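Osagie library pushed back to November

I've been waiting on the new Osagie library in Gosholm for ages, and now I'll be waiting a bit more – the city says the doors won't open until November. The builder, Jokier, still has the roof over the reading room to finish.

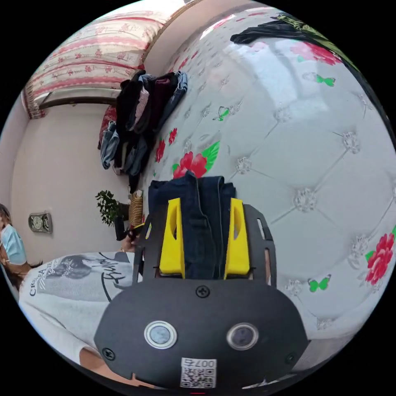
What's inside

It'll have 672 seats on 2 floors, plus a terrace facing Dulach Park. I walked by this morning and the brick front already looks great!

April 5, 2021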